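Teaching Without the Robot in the Room

Skye Leckie spent most of December setting tables. She put down a tray, a mat and a knife, picked up a pair of handheld grippers, moved the knife, and put it back. Then she did it again. By the end of one long shift she had 198 recordings, and 19 of them had to be thrown out.

Leckie is one of four demonstrators at Uresden, a small company that gathers training material for household robots. The product it sells is a skill, stored as many hours of somebody doing a chore slowly and well. A robot that has never handled a kitchen knife is given the recordings and learns from them which way to reach and when to close its fingers.

Until last year the company worked by remote control. A demonstrator sat at a console and steered an arm on the other side of the room, with a delay that everyone complained about. Arvid Hellström, who runs the floor, says a good operator could finish 21 usable runs before lunch. With the grippers held directly in the hands, the count went up so fast that the storage drives filled before anyone had ordered new ones.

The grippers still take practice. They have two fingers each and no wrist to speak of, and people who are used to their own hands tend to hurry. Leckie's advice to new starters is to decide where the knife is going before touching it.

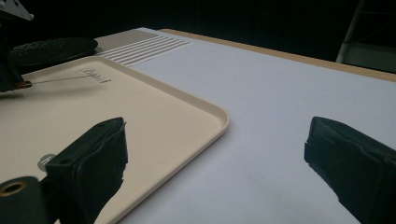

Handheld grippers at the tray, Uresden.
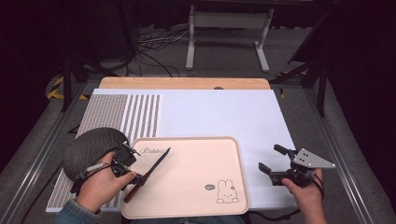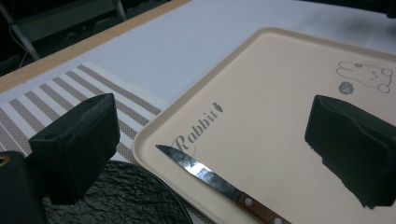
Li-hua Mak is less sure that more recordings are the answer. Speed at the table has made people careless about variety, Mak said, and a robot shown 1,082 tidy runs by the same four people will learn the habits of those four people. Mak would like to see left-handers, tall people, people who are tired, and a fair number of runs where something slips and has to be picked up again.

Hellström agrees with part of that. Failed runs used to be deleted the same day. Now a run with a slip in it is kept if the demonstrator recovers without putting the grippers down, and it gets its own label. The 19 that Leckie lost were a different matter. Her sleeve had covered a lens.

Changing the layout between runs is the slowest part of the work. The tray gets turned or moved a little, and the knife is set down at a new angle. Demonstrators work from a printed sheet so that they don't fall back on the arrangement they like best. Leckie prefers the handle toward her and has to be reminded.

The knife set will be finished in the new year. Spoons are next, then lids, which Leckie has tried once and did not enjoy.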